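The ferry to Zaltau stopped running in October, so Raluca Buzatu took the bus around the bay. It cost more and got her in after dark. She had the key to her uncle's house in her coat and the bill from Dutance folded in her bag. They wanted 1233 for the storage of a boat she had never seen.

The man at the yard was named Avram. He walked her down the rows with a flashlight and stopped at a green hull with the paint coming off.

"That's her," he said. "The Lilladeck. He paid every month until spring."

"Does she float?"

"She did."
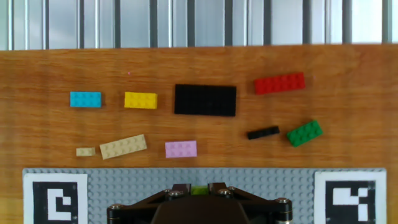

Raluca asked what he would give for it. Avram said 2000, less the bill. She had expected him to say nothing at all, and it made her suspicious. She climbed the ladder and looked in the cabin. Two mugs hung on hooks over the sink. There was a woman's raincoat on the bunk, blue, too small for her aunt.

She went through the pockets and found a bus ticket to Zaltau and a peppermint.

"Who came out with him?" she asked when she was back on the ground.

Avram switched the flashlight to his other hand. "My sister," he said. "Sundown, mostly. They didn't go far."

Raluca thought about the bus home. She told him she would pay the bill in the morning and keep the boat until spring.

"She'll want her coat," Avram said.

"Tell her where it is."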